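Voncombe: the election game that got my family arguing about preferences

I came to Voncombe with low expectations, and I should own up to that before I start. Games about politics tend to go one of two ways. Either they're a quiz with a flag on the box, or they're a four-hour simulation where you need a spreadsheet and a friend who doesn't mind being shouted at. I've sat through both kinds and I've given both kinds away.

Dolliris are the people behind it, and if you played their last one, Porilus (the one about the water board), you'll know the style already. Thick cards, dry jokes in the margins, a rule book that reads as if somebody got told off for making the previous one too long. Voncombe is set in a made-up state of the same name in the year 2041, and you're running a minor party trying to get into a parliament where nobody has had a majority for years. It's for 2 to 5 players. We've mostly played with four.

Each round is one sitting week. You get a hand of issue cards (hospital parking, a ferry that keeps breaking down, whether the show day should stay a public holiday) and you pick which ones to make a fuss about. Make a fuss about the right thing and your vote goes up. Make a fuss about everything and the press card comes round and flattens you, as I found out in my first game when I took a brave stand on six matters at once and finished behind the Fishing Party.

The bit I really love is the preference deals. Before the count, everyone writes a how-to-vote card in secret, ranking the other parties, and you're allowed to promise whatever you like to whoever you like beforehand. Then the cards get turned over! I can't tell you how satisfying it is to explain preferential voting to a teenager by way of her own father having put her last. She'd always assumed a second preference was a sort of consolation prize. She now thinks of it as a weapon, so I suppose that's civics education of a kind.

The count itself is well handled. There are 500 votes in play, on little cardboard tokens in bundles, and when a party gets knocked out you slide its bundles along to the next name on its card. It could be fiddly and it's only slightly fiddly. My brother-in-law Niall Innes, who has scrutineered at more elections than he'd like to admit, reckons the transfers are right apart from one thing with exhausted ballots that he went on about until the kettle had boiled twice. 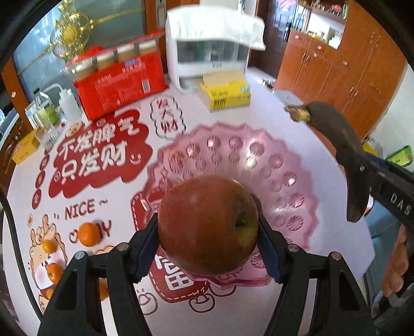

Red apple, pink glass bowl.

Now the grumbles. The scandal deck is too small. You get 24 scandals and after a few evenings you know them all, so when somebody sighs and looks at the ceiling you can guess it's the travel allowance again. A second deck would sort this out, and Dolliris do have an expansion listed for October, but I'd have liked more in the box to begin with. The scandals are funny, mind you. The one about the ceremonial shovel had us going for a good while.

The other grumble is the Premier track. Whoever is ahead after the middle round becomes Premier and gets an extra action every week, plus first pick of the issues, and it's too strong. In theory everyone else gangs up to bring on a no-confidence motion. In practice there's always one person who has been promised Transport and won't budge. You could say that's realistic, and Niall did say that, but it makes for a flat last half hour if you're stuck on the crossbench with two cards and a ferry. We've started playing that the extra action costs the Premier a token each time – much better.

I also wouldn't bother with it as a two-hander. There's a dummy party called Belkadi that's meant to fill the gap, run off a chart at the back of the rules, and it plays like a party run off a chart. It gave me its preferences three games in a row for no reason I could see. Lovely for me, dull for my husband.

Colours: the teal and the green are far too close under a lamp. Put the green away if you've only got four at the table.

What I do appreciate is how even-handed it is. None of the parties line up neatly with a real one, so you don't get that moment where Uncle Whoever picks his side and stops having fun. We've got a fair spread of opinion in our lot and Christmas has been known to get a bit tense around the prawns, but here they were all arguing about an imaginary ferry, loudly and with great good humour, and my mum (who votes the same way every time and always has) cheerfully sold out three allies to become Minister for Racing. She's asked when we're playing again.

A full game takes us an evening if we start straight after tea, and the first one will be slower while people get their heads around the how-to-vote cards. My tip is to do a practice count before you deal anything, just one pretend seat, so the kids see the bundles move. The rule book suggests this on the last page, a silly place for it.

I paid full price for mine and I'd do so again. If you only have one other person to play with, get Porilus. If you've got four or five people who enjoy breaking promises to each other, get this one, and keep the Friday free.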